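5 Care of the gripper fingers

5.1 General

This section sets out the inspection, cleaning and replacement of the finger pads fitted to the Feden two-arm table cell. It applies to both arms. The work may be carried out by any operator who has completed the Esano basic course. Work on the wrist joint, the finger drive or the internal cabling is reserved for service staff and is covered in Section 9.

The pads are wearing parts. Their grooves give the fingers their hold on smooth or rounded objects, and a pad whose grooves have become shallow will allow an object to turn or slip during lifting. Pads shall be inspected at the start of each working week and replaced in pairs. A new pad must not be run opposite a worn one.

5.2 Before starting

1. Finish or cancel the current task from the control screen.
2. Send both arms to the service position and wait until the status line reads HOLD.
3. Press the stop button on the front of the control box.
4. Turn the mains switch to 0 and fit the lock supplied with the cell. Keep the key on your person.
5. Wait 10 seconds before touching either arm.

CAUTION: The arms may sink slightly when power is removed. Keep hands and sleeves from beneath the wrists until both arms have come to rest.

5.3 Inspecting the pads

1. Look along each pad from the side. The ridges should be even in height from one end to the other.
2. Press each pad with the thumb. It should not move in its housing.
3. Check the edges for splits or lifting.
4. Examine the screws in both finger housings. A loose screw may be tightened by hand with the short driver from the tool kit. Do not use a powered driver on the housings.
5. Enter the result in the cell log, giving the arm, the finger and your initials.
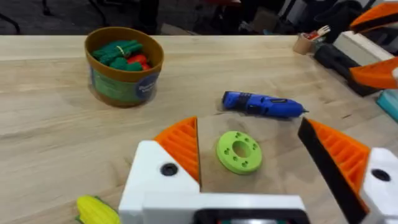 5.4 Cleaning

Dust and fibres collect in the grooves, particularly where the cell has been handling paper, card or soft goods. Clean the pads whenever residue can be seen, and in any case after every 20 hours of running.

1. Brush the grooves from top to bottom with the soft brush.
2. Wipe each pad with a lint-free cloth dampened with clean water.
3. Dry with a second cloth. Leave the fingers open for 5 minutes before restoring power.
4. Wipe the wrist camera window with the dry lens cloth only.

NOTE: Solvents, alcohol wipes and household sprays harden the pad material and shall not be used.

5.5 Replacing a pair of pads

Pads are supplied by Okdale in sealed pairs. Check that both carry the same batch mark before opening the bag.

1. Carry out all steps in 5.2.
2. Open the fingers by hand to their full travel. Do not force them past the stop.
3. Remove the retaining screws from the left finger housing and place them in the parts tray.
4. Draw the old pad straight out. If it sticks, ease it from the lower end with the plastic lever.
5. Clean the seat with a dry cloth.
6. Insert the new pad with its ridged face towards the opposite finger, and press until it is fully seated.
7. Refit the screws and tighten them evenly.
8. Repeat steps 3 to 7 for the right finger.
9. Close the fingers slowly by hand. The two pads should meet along their whole length. If a gap shows at either end, remove both pads and seat them again.

5.6 Return to service

1. Remove all tools from the reach of both arms.
2. Remove the lock, restore power and release the stop button.
3. Run the finger check from the service menu. The fingers will open and close 3 times.
4. Set a firm test object on the table, between the open fingers, and run one slow pick from the same menu.
5. Watch the wrist camera view during the pick. Both pads should remain in view throughout.
6. Repeat steps 3 to 5 for the other arm if its pads have also been changed.

CAUTION: If the object slips or turns during the slow pick, stop the cell and repeat 5.5 from step 9. Do not raise the grip force to make up for a badly seated pad.

5.7 Records and enquiries

Completed log sheets are to be passed to Thảo Phan at the end of each month. Requests for replacement pads should be sent to Lợi Thái, quoting the cell number and the batch mark of the pads removed.

Section 5 revised May 22, 2018. Checked by Wubit Feyisa.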